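Fuvimero Bench Kit: planning and budget notes
README for the Irnthorpe shop

What's in this folder

These are the notes we kept while planning the second two-arm bench at Irnthorpe, along with the parts list and the budget sheet. We're sharing them because we learned a fair bit from the people at Haslam when we bought our first one, and it seems only kind to pass the favor along. If you're putting together a similar request for small-parts sorting, please help yourself to whatever is useful!

Files
budget.csv -- one line per item, with lead time in weeks
parts.csv -- trays, fingers, cables and spares
sessions/ -- 29 short recordings of the work the bench has to handle
quotes.txt -- our notes on the Dostorlow quote, prices removed

How to read the budget

The arms and grippers are the big lines, of course, and everyone looks at them first (we certainly did). Please scroll down to the small stuff before you send anything off for approval. Trays, tape, table covering and replacement finger pads all sit under "consumables", and on our first bench that heading ran 25 percent over what we'd set aside. We now order two spare sets of fingers per bench with the arms, so they come in on the same delivery. Lead times are counted from the signed order, and the longest one in the sheet is 7 weeks.

Choosing trays and covering

We like a compartment tray for the metal fittings and a flat perforated steel tray set right up against it, so the arms have a short reach between the two. Measure both trays together before you settle on a table size -- and leave a good margin at the sides for the arms and their cables. 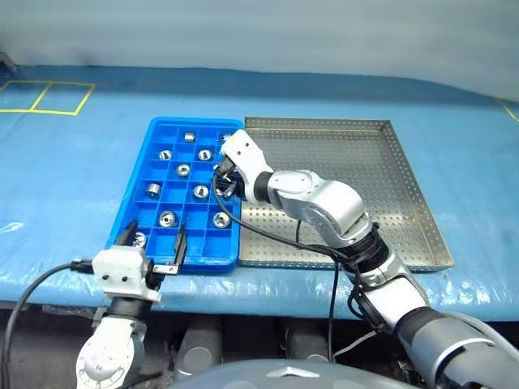

Plastic sheeting is cheap and easy to swap, though a glossy one throws a lot of light back at a camera, so ask for a matte sample if your supplier has one. Yellow floor tape does nicely for marking positions on the table, and we buy it by the case.

Still to do

The sheet has no line yet for training hours or for shipping old grippers back for repair. Both should be added in January, once the new quote comes in.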